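Zulgate Extends Computer Refurbishment Program to Public Libraries

The Zulgate regional council has approved a two-year extension of its computer refurbishment program, which supplies repaired desktop machines to households and small organizations in the district. Under the new terms, the program will also serve public libraries, beginning with the main branch in Dusisberg and the smaller reading rooms in the Zhuravel area.

The decision was adopted in April following a review of the pilot phase. Applications from libraries will open at the start of the summer term. Household applications already on file remain valid and do not need to be submitted again.

Desktop computers accepted under the program come mainly from public offices that are replacing their equipment. Each machine is logged on arrival, its storage is erased, and its power supply, memory and cooling are checked before a decision is made on repair. Machines that do not pass are taken apart for usable parts, and the remaining material is sent for recycling.

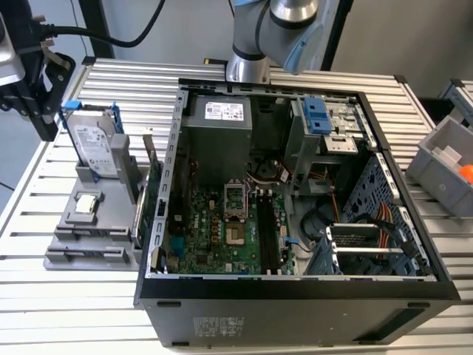 The council has set the minimum standard for donated equipment at machines no more than 12 years old. Older computers may still be left at the collection point in Dusisberg, but they will be treated as recycling and no receipt will be issued for them. Monitors are accepted only if they are complete with a stand and power cable. Printers and laptops remain outside the program – a separate arrangement for laptops is under discussion.

Libraries may request up to 20 machines each during the extension period. Requests must state the number of public seats available, the opening hours of the branch, and the name of the department responsible for maintenance. Branches with no public computers at present will be considered first. The council noted that several reading rooms in the Zhuravel area have been sending visitors to Dusisberg to complete online forms, a trip that can take most of a morning by bus.

All refurbished desktops are delivered with a keyboard, a mouse and a standard set of office software. The warranty has been extended from 7 months to 12 months and covers the power supply, main board and storage. Damage caused by liquids or by unapproved changes to the machine is not covered. Repairs under warranty will be carried out at the Dusisberg service point, and library staff are asked to report faults through the online form so that a pickup can be arranged.

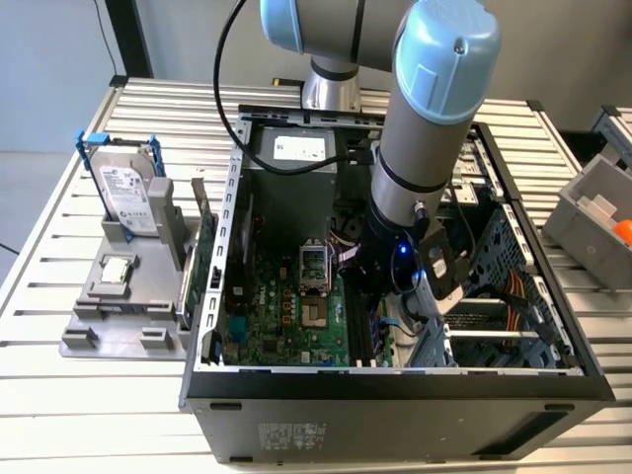

Funding for the extension will come from the existing equipment budget and from a contribution by Daser, the regional supplier that handles collection and transport. The contribution covers spare parts, including replacement storage drives and fans. The council will publish a statement of costs at the end of each budget year.

The review of the pilot phase found that most delays occurred between collection and first inspection, when machines were held in storage awaiting paperwork. A shorter intake form has been introduced in response. Donating offices will also be asked to remove inventory labels and supply any system passwords before pickup.

Comments received during the review were generally favorable, although some questioned the limits on eligibility.
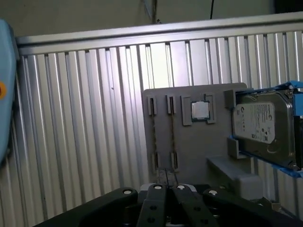

A written comment from the Zhuravel Reading Rooms Association welcomed the longer warranty but said that small branches would find it hard to name a maintenance department, as many of them have only "one desk and one telephone." The association asked that a shared contact be allowed for all branches in the area.

The council has agreed to accept a shared contact in such cases. Application forms and the revised donation rules are available at the Dusisberg service point and on the council website.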